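The Smallest Kitchen in Trurnside

My daughter opened a restaurant in July. It seats one, it has no license, and the soup is always strawberry.

I had sworn we would not be a play-food household. Play food, I told my friends, was for people who had given up on their floors. Then an aunt came by with a Pistus starter set, and by Friday I was eating invisible pancakes off a pink plate and asking for seconds.

What gets you is how seriously the stuff takes itself. A toy ketchup bottle the length of my finger still has a printed label. There is a sort of colander, as if anything in this kitchen had ever been drained. Someone sat in a meeting and argued for those little holes, and I would like to shake that person's hand, preferably before I step on another strawberry.
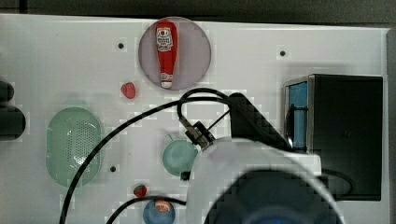

Krisztina Csizmadia told me I was worrying about the wrong end of the business. Buying the food is easy, she said, and so is eating it; the trouble starts when the bowls go missing, because a child will happily cook with no food at all but won't serve lunch without a dish.

She has a point. At the Benítez toy counter in Plillby, the plastic groceries run to 2 full aisles and the dishes get a shelf near the floor. I went in for a cup and came out with a lobster.

We now have a system, by which I mean a shoebox. Everything goes in at 7, plates at the bottom, fruit on top. The ketchup is exempt. It sleeps on my daughter's windowsill, where she can reach it if a customer comes in during the night.

I had the soup again this morning. It needed ketchup, and I was told so by the chef.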